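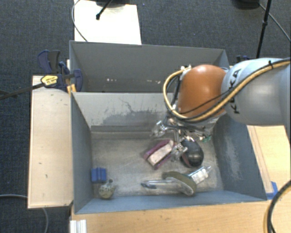

Every spring somebody in Zarkmont decides the town should keep bees. This year it's Bergþóra Gunnlaugsson, who wants the council to drop its ban on hives inside city limits and let homeowners have up to 2 on a standard lot.

She has 1151 signatures. She also has a jar of honey, which she set in front of the council in March and which disappeared before the vote to study the matter further.

The pitch is that bees are in trouble and backyards can save them. I have my doubts. The bees in those white boxes are honeybees, and honeybees are livestock. Worrying about wild bees and buying a hive is a bit like worrying about songbirds and buying a turkey.

Troels Ingvarsson keeps nine hives on a farm outside the limits, near Pirkinier Road, and he isn't signing.

"People get excited, they buy the suit, and by the second winter the box is dead," he told me. "Then the mites go next door."

Gunnlaugsson says a required class would fix that. Maybe. The town already requires a class for dog owners who get two barking citations, and my street is no quieter.

The draft rule asks for a water source, a six-foot fence and a yearly fee. It doesn't say who will inspect any of it.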